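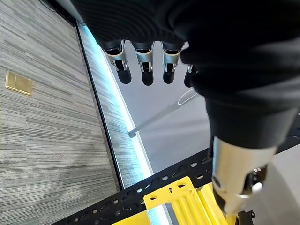

*Figure 1. Hand with black fingertips and silver knuckle joints.*

## 6. Entering Commemorative Events

This section describes how to create, link and publish a record for a public commemoration in the Kondine local history catalog. It applies to parades, unveilings, memorial services, centennial dinners and similar occasions in Putby and the surrounding townships. Records for ordinary civic meetings are covered in Section 5.

Revised Tuesday, October 16, 2018. Replaces all earlier printed copies.

### 6.1 Before you begin

You need an Editor account. Contributor accounts can save drafts but cannot assign a record number. Have the following at hand:

- the accession slip for each item to be linked
- at least one dated source for the event, such as a newspaper notice, a printed program or an entry in a minute book
- the Mugo place list, current edition

> **Note:** The Mugo place list gives street names as they stood at the time of the event. Several streets near the old depot were renamed, and a search under the modern name will not find the earlier records.

### 6.2 Creating the event record

1. Sign in to Kondine and select **Events** from the left menu.
2. Select **New event**. A blank record opens with the status **Draft**.
3. In **Title**, enter the name used at the time. If the sources disagree, use the name in the earliest source and enter the others under **Variant titles**.
4. In **Date**, enter the day, month and year. If only the month is known, leave the day blank. Do not enter the first of the month as a substitute.
5. In **Event type**, choose one term from the list. A parade that ended in a memorial service is entered as a parade, with the service recorded under **Related event**.
6. In **Organizer**, enter the body that issued the invitation or held the permit. Bands, lodges, school groups and veterans' posts that took part are entered under **Participants**, one to a line.
7. Select **Save**.

The record number appears in the upper bar after the first save. Copy it onto the accession slip in pencil.

> **Caution:** Closing the browser window before the record number appears discards the draft. The Undo command does not recover it.

### 6.3 Recording the route

The route of a procession is stored as an ordered list of places. The map is drawn from this list, so the order matters more than the number of points.

1. Open the **Route** tab.
2. Enter the assembly point first and mark it **Start**.
3. Add each corner at which the procession turned. Straight stretches need no intermediate points.
4. Add the reviewing stand, if there was one, and mark it **Stand**.
5. Enter the place of dispersal and mark it **End**.
6. Select **Draw**. Compare the line with the published route.

A route may hold up to 70 points. If a route was advertised and then changed on the day, enter the route that was followed and place the advertised one in the **Notes** field with its source. Where the sources do not settle which streets were used, leave the doubtful stretch undrawn and set **Certainty** to **Partial**.

### 6.4 Attendance and crowd figures

Newspaper estimates of crowds are often generous, and two papers of the same week may differ widely. Kondine does not average them.

1. Open the **Attendance** tab.
2. Enter each figure on its own line, exactly as printed.
3. Attach the source to that line, with page and column.
4. Record marchers and spectators separately. If the source does not distinguish them, choose **Unspecified**.

A figure taken from a muster roll or a ticket count is marked **Counted**. All others are marked **Reported** – this includes figures given by the organizer after the event.

### 6.5 Linking photographs and objects

1. Open the **Items** tab and select **Link item**.
2. Enter the accession number. Leading zeros may be omitted.
3. Confirm that the title shown matches the accession slip.
4. Choose the relation: **Made at event**, **Used at event** or **Made later**.
5. Select **Link**, then **Save**.

Repeat for each item. Reprints are linked as **Made later**, even where the negative dates from the day itself.
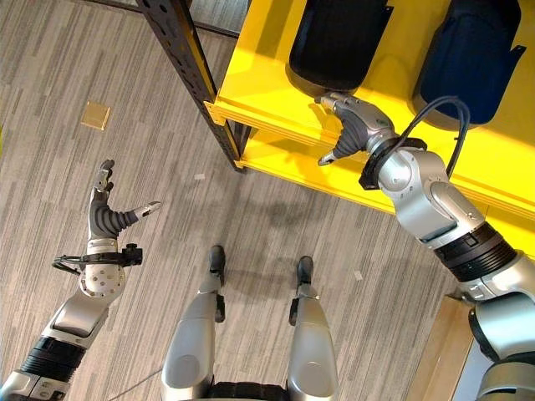

The **Description** field of a linked photograph is searched word for word, and entries should be short and plain. Give what a reader could point to, and leave the interpretation to the **Notes** field. Color is entered before the noun, without comment on taste or condition: a background would be entered as "bright yellow shelving unit; gray striped carpet" and nothing further. Names of persons are entered only when written on the item or confirmed by a second source. A name supplied from memory goes into **Notes**, followed by the name of the informant and the date on which it was given.

> **Note:** Do not copy captions from newspaper cuttings into **Description**. Use the **Transcribed text** field and keep the original spelling.

### 6.6 Review and publication

1. Set the status to **For review**.
2. Choose a reviewer. The reviewer may not be the editor who created the record.
3. When the record is returned, answer each comment before changing the status again.
4. Select **Publish**. The record appears in the public catalog overnight.

Published records may be corrected at any time. A change to the title, date or organizer sends the record back to review. Corrections to spelling do not.

### 6.7 Common messages

| Message | Meaning | Action |
|---|---|---|
| Place not found | The name is not in the Mugo list | Check the period spelling, then request an addition |
| Duplicate event | Same type, date and place as an existing record | Open the existing record and compare |
| Route has no end | No point is marked **End** | Mark the place of dispersal |
| Error 477 | An item is already linked as **Made at event** elsewhere | Check the accession slip for both records |

If Error 477 remains after both slips have been checked, leave the record in **Draft** and write to Atieno Makori, catalog editor, at the Flultura office. Give both record numbers. Do not unlink the item from the earlier record while the question is open.

Recurring events, such as annual memorial services, are entered as a series. See Section 7.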